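Session 6: Reading a Kit Before You Buy It

Handout for the buying and testing unit. Notes by Huiling Liang, with grumbles from Wenjie Shen.

1. What is on offer

The Prindel sorting kit is a gripper, a wrist camera and a licence that renews itself more reliably than the software does. The brochure promises "effortless handling of soft goods". Underline effortless. We will be coming back to it.

The supplier, Skesholm, quotes 3,000 for the set and 700 a year for support. Support is Genivaldo Araújo, who is very good and often at lunch.

2. The task

Wires and string, sorted by colour into open plastic baskets. A child can do it, though a child will want paying eventually. Thin things bend, cross and cling to their neighbours, and a holed basket gives the camera a great deal to look at that is not wire.

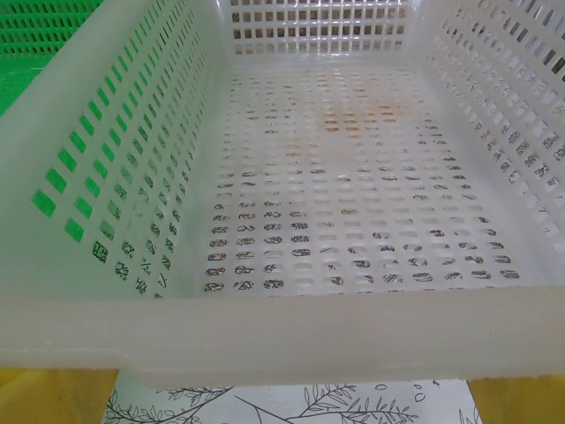
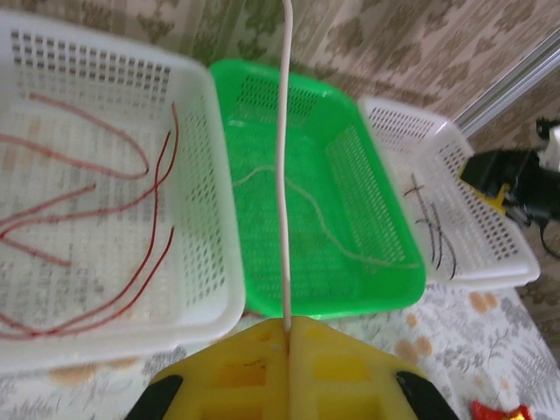 3. What to ask the seller

a) How thin is thin? The data sheet says "slender items" and leaves it there.
b) Does the trial price include spare finger pads? Last September it did not.
c) Who resets a failed pick, and is that person in the quote?

4. Trial terms

Seventeen days, extended if you complain in writing. Hongjun Luo's rule is to refuse any kit that drops below 70 per cent clean picks on your own table, with your own cloth and your own clutter. The seller's table is always lovely.

5. For next time

Read the Abugri quote and mark every adjective. Bring a pencil with plenty left in it.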